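Home Projects Paper Kids Supplies Ask

Make Your Own Scratch-Off Cards and Bookmarks

Quick one today. Scratch paper from scratch, plus what to do with it. 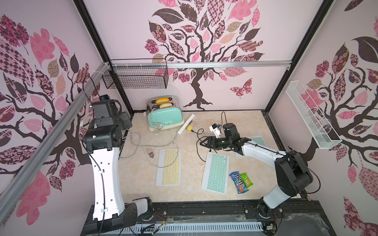
Tree wallpaper with patterned leaves and a butterfly, wire basket at the left.

Store-bought scratch sheets are fine but the packs go fast, and the colors underneath are always the same rainbow. Home version costs very little and you pick the colors. Kids from first grade up can do nearly all of it. Drying time is the slow part so start in the morning if you want to scratch the same day.

What you need

White cardstock, the smooth kind. Not watercolor paper, too bumpy.
Wax crayons or oil pastels, brights
Black acrylic paint (craft store stuff, I use Griltov, any brand works)
Dish soap
Soft flat brush, 1 inch or so
Wooden skewers or toothpicks
Old newspaper
Paper towel
Masking tape

Optional: clear packing tape, hole punch, ribbon, stickers.

Step 1. Cut

Cut the cardstock before you color. Bookmarks are 2 inches wide, as long as you like. For cards just fold a sheet in half and crease it well, then open it flat again and only color the front. Round the corners if you have a punch for it.

Tape the pieces down on newspaper, tape right along the edges. Gives you a clean white border later.

Step 2. Color, hard

Press hard. Harder than that. Every bit of white has to be covered with wax or the paint sinks into the paper and won't scratch off. Blocks, stripes, blobs, anything. Skip black, brown and dark blue, they won't show. Yellow, hot pink, turquoise and orange look best.

Little kids get tired arms here. Let them do a bookmark and not a whole card.

Go over it with a dry paper towel to buff it and pick up the crumbs. Crumbs leave bumps in the paint.

Step 3. Mix the paint

Small jar lid or saucer. Two parts black acrylic, one part dish soap, stir slowly so it doesnt foam. The soap helps the paint sit on the wax and come off again later. If it beads up when you brush it on, add a few more drops of soap. If it's see-through, more paint.

Metallic paint works too. Vlasta Krasniqi wrote in to say she does silver over dark pastels for holiday tags, and I tried it and liked it more than the black. Copper was blotchy for me.

Step 4. Paint

First coat side to side, thin. Leave it about 23 minutes, till it looks dull and not shiny. Second coat up and down. Two coats is usually enough — hold it up to the window and if you see color coming through, do a third.

Don't use the hair dryer on hot. Melts the wax and you get a muddy mess. Cool setting is OK.

Then leave it flat for 4 hours. Overnight is better. Paint that's still soft comes off in gummy strips and takes the drawing with it.

Step 5. Scratch

Peel off the tape slowly, pulling it back low against the paper. Put down clean newspaper. Scratch with the blunt end of a skewer for fat lines, toothpick for thin ones. An empty ballpoint makes a nice medium line. Plastic fork for grass, hair, rain.

Lefties start from the right so the hand doesn't drag across. Put a bit of scrap paper under your hand either way.

Brush the dust off with the dry brush. Don't blow, it goes everywhere.

Easy designs

Names in bubble letters
Fireworks, just lines out from a dot
Cat face
City at night, little square windows
Leaves with a differnt pattern in each one (dots, checks, swirls)
Patterned socks. Always a hit for some reason.

Secret message version

For a card with a hidden message, write it in permanent marker first, cover with clear packing tape, and paint over the tape with the same mix. Scratches off with a coin. No crayon needed. Test your marker on a scrap first, some smear under the tape.

Fixes

Paint flakes before you scratch: too much soap, or the card got bent. Keep them flat under a book.
Won't scratch at all: not enough wax. Cut it up for gift tags and write on it in white gel pen.
Black smudges on fingers: normal, soap and water.
Gray haze over the colors: wipe very lightly with a dry cotton swab.

Bookmarks last longer with packing tape on both sides, trimmed a little past the edge. Punch the hole after taping. Nyokabi Gachanja asked about laminating — pouches work, but the heat can soften the wax, so I stick with tape.

Extra sheets keep fine in a folder with plain paper between them. More card ideas in June.

Contact | © Plotmont Paper Crafts | Back to top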